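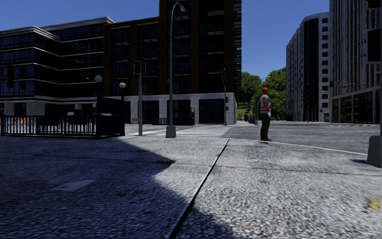
How often should the wheel encoders on a pavement delivery robot be cleaned?

Every 90 hours of running is a good start, and sooner if it has been out on gritted paths.

Posted by Parisa Salehi
We run one Drokden six-wheeler between two buildings. Since January it has been pulling slightly to the left, and on long straight runs it stops and reports a position fault. I have wiped the lidar window and checked the tyres. The fault code is 109. I would like to know what to look at before I send it back to the supplier.

Neville Bickerstaff
109 on ours meant the left and right wheel counts didn't agree. Take the side cover off (3 screws, battery out first) and look at the encoder ring on the middle wheel. Ours had a paste of salt and brake dust on it. Soft brush, then a lint-free cloth with a little isopropyl. Don't use an air line, it pushes the dirt into the bearing seal. Check the connector too while you are in there. The latch is weak and the plug can work up to 2 mm out without looking loose.

After cleaning, run the wheel calibration again on a flat floor. It will still pull if you skip that, as it keeps the old correction.

Wafula Kimaro
Could be tyre wear. Swap the middle pair side to side and see if the pull changes direction.

Obadia Obura
What Neville said, but measure the tyres as well as looking at them. Mine seemed fine and one was 3 mm smaller across than its partner. We replace them in pairs now and write the running hours inside the cover in marker pen. If the fault comes back after all that, ask for a new encoder cable before you let them sell you a motor.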